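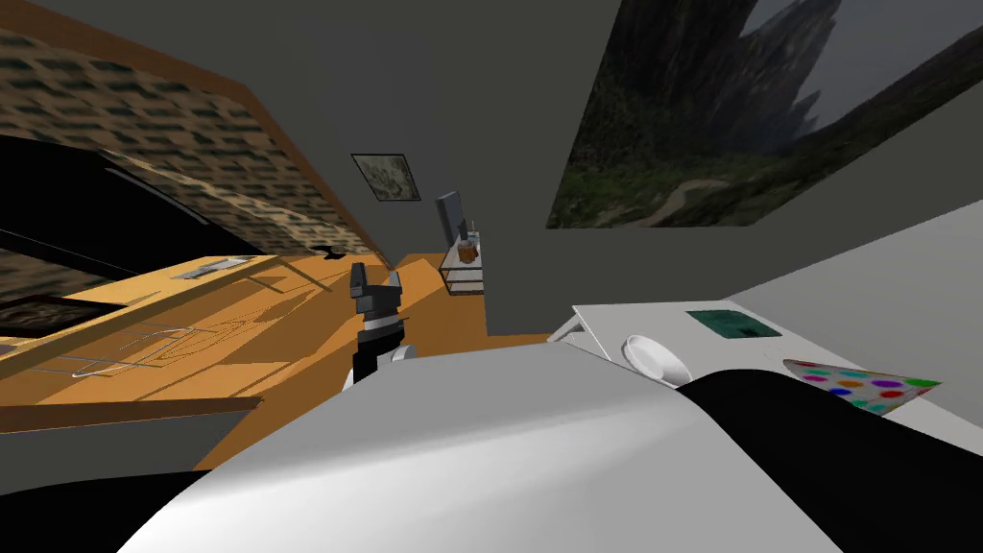 Tema 4. Normas de trabajo en célula simulada con dos brazos

Asignatura: Manipulación Robótica. Material de apoyo para las prácticas del laboratorio Bakell.

4.1 Ámbito de aplicación

Las presentes normas rigen toda práctica realizada en el simulador Vovier, con independencia de que el programa vaya a ejecutarse después en la célula física. El alumnado deberá conocerlas antes de la primera sesión de febrero.

4.2 Antes de la ejecución

Se comprobará que los modelos de colisión de ambos brazos están activados, incluidos los de la muñeca y los dedos de la pinza. Las superficies de apoyo, como mesas y encimeras, se declararán obstáculos fijos. Todo objeto manipulable llevará masa y coeficiente de fricción asignados; no se admiten los valores por defecto.

4.3 Durante la ejecución

La separación mínima entre eslabones de brazos distintos será de 80 mm. Si se rebasa este límite, el programa deberá detener los dos brazos. Queda prohibido desactivar la parada para completar una tarea.

4.4 Registro y entrega

Cada grupo entregará 16 ensayos consecutivos, sin excluir los fallidos, junto con la versión de la escena y la semilla empleada. La plantilla figura en la página 133 del manual Stunlow.

Lectura previa al tema 5: apartado sobre zonas compartidas del mismo manual.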